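Drotetlow Player Support
Ticket status: Resolved
Opened: 8/26/21
Product: Brerkwood, season content
Reported by: Vangelis Sotiropoulos
Assigned to: Carolina Matos

Summary
The customer purchased the season content for Brerkwood but was unable to start the Vivonwood chapter. The entry appeared in the main menu with a padlock symbol, and selecting it returned the player to the title screen with error 15.

Steps taken
The customer was asked to confirm that the base game had been updated to version 8. The version shown was correct. Licences were then restored from the account page and the console was restarted. The error remained.

The customer next removed the chapter and downloaded it again. The download stopped at 100 MB of 200 MB and was marked as complete. The matter was referred to Gonçalo Rebelo in the content delivery team.

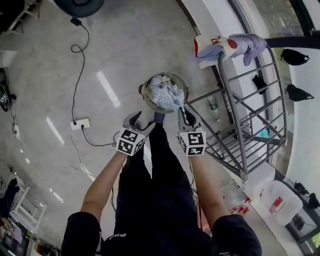
Will saved progress be lost if the chapter is removed and installed again?

Saved progress is stored separately from the chapter files and is kept when the chapter is removed. Customers should not delete the folder named "Profile", as this holds all saves, skins and race times.

Findings
Mr Rebelo found that one regional server was offering an incomplete copy of the chapter. The game read the partial file as an invalid licence and displayed the padlock. The file was replaced the same afternoon.

Resolution
The customer was advised to remove the chapter once more, clear the download queue and install it from the library page. He confirmed that Vivonwood now opens and that his earlier save is present. Two skins were still missing and were added to his account by hand.

Further notes
Gonçalo Correia has asked that any new report of error 15 be linked to this ticket. A check of file size before installation is planned for the December update.

Ticket closed by C. Matos.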